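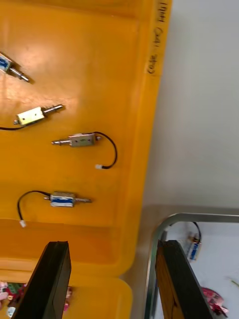
1/ Fio sobre obituários, gênero que leio todo dia com o café e que recomendo a quem anda achando a própria vida comprida demais.

2/ Fui encarregada pela família de escrever o da minha tia-avó. Critério de seleção: sou a única que sabe usar ponto e vírgula. Prazo: terça-feira, cinco da tarde, que é quando fecha a página do Correio de Junbridge.

3/ O jornal cobra por caractere. Com espaço. Perguntei se o espaço contava e a moça respondeu, com muita delicadeza, "conta sim, meus sentimentos".

4/ Pacote básico: 722 caracteres. A mulher viveu noventa e tantos anos, enterrou dois maridos, brigou com três paróquias, e me cabem 722 caracteres. O anúncio da loja de colchões na mesma página tem mais.

5/ Primeira versão saiu com 1.333. Mandei no grupo da família pedindo cortes. Voltou com acréscimos.

6/ Os acréscimos, por ordem de chegada: o nome completo de todos os bisnetos, o curso de corte e costura, a viagem a Wubshet em que ela perdeu a mala, a mala.

7/ Sobre os dois maridos. Uma ala quer "viúva" e ponto final. Outra ala quer os dois citados em ordem cronológica. Uma prima, que nunca gostou do segundo, propôs ordem alfabética, porque aí ele cai para o fim da frase, perto da vírgula.

8/ Existe uma gramática disso tudo e ninguém ensina na escola. "Faleceu cercada pelo amor dos seus" quer dizer que tinha gente no quarto. "Partiu serenamente" quer dizer que foi dormindo. "Descansou" quer dizer que os outros também.

9/ "Mulher de personalidade forte": não emprestava nem devolvia.

10/ "Deixa saudades em toda a comunidade": a comunidade inteira sabia a que horas ela varria a calçada, e de quem ela falava enquanto varria.

11/ Ela trabalhou a vida adulta quase toda na Grustus, a fábrica de botões. Começou na embalagem, terminou chefiando a expedição. A família queria "dedicada funcionária". Eu queria contar que ela parou a expedição uma tarde inteira até consertarem o bebedouro. Votação no grupo. Perdi.

12/ Recontei e "dedicada funcionária" custa 20 caracteres. "Parou a fábrica" custa 15. Apresentei o argumento econômico. Perdi de novo, agora com figurinha de anjo.

13/ Intervalo para a questão da foto. A família tem uma foto boa dela, de uns 100 churrascos fotografados. Nessa ela está rindo, de óculos escuros, com um garfo na mão. O jornal aceita. O tio mais velho não aceita o garfo.

14/ Alguém sugeriu a foto do documento. Na foto do documento ela parece estar prestes a prender o fotógrafo.

15/ Ficou a do churrasco, cortada na altura do ombro. Quem conheceu sabe que tem um garfo ali embaixo.

16/ Flores: ela deixou por escrito que não queria. Está num caderno, letra firme, sublinhado: "nada de coroa, parece inauguração". Pus no texto "a família dispensa flores". Já chegaram duas coroas. Uma delas é da família.

17/ A cerimônia também deu assunto. Ela queria as cinzas em Bevport, onde nasceu e de onde falou mal até o fim. Perguntei uma vez por que voltar, então. "Porque lá eles não vão estar esperando."

18/ Uma pessoa me escreveu no privado perguntando se não é falta de respeito fazer piada com isso. Pergunta justa. Minha tia-avó lia os obituários em voz alta no café da manhã e dava nota. Descontava ponto de quem usava "guerreira".

19/ Meu medo real, aliás, é esse. Tirar seis.

20/ Versão que foi para o jornal: nasceu em Bevport, trabalhou na Grustus, casou duas vezes (sem adjetivos), gostava de baralho e de ter razão, deixa filhos, netos, bisnetos (no atacado) e um caderno de instruções. 719 caracteres.

21/ "E de ter razão" passou porque o grupo estava discutindo o cardápio do velório e não leu até o fim. Coxinha ou pão de queijo. Ganhou a coxinha, com dissidência.

22/ Sobraram 3 caracteres. A moça do jornal perguntou se eu queria usar. Pensei em reticências, mas ela odiava reticências, dizia que era coisa de quem não termina nem a frase nem a louça.

23/ Atualização: saiu hoje. Erraram o nome da paróquia, uma das três com que ela brigou. Ela teria telefonado para reclamar e pedido a assinatura do mês de graça.

24/ Atualização da atualização: telefonei eu. Deram o mês de graça.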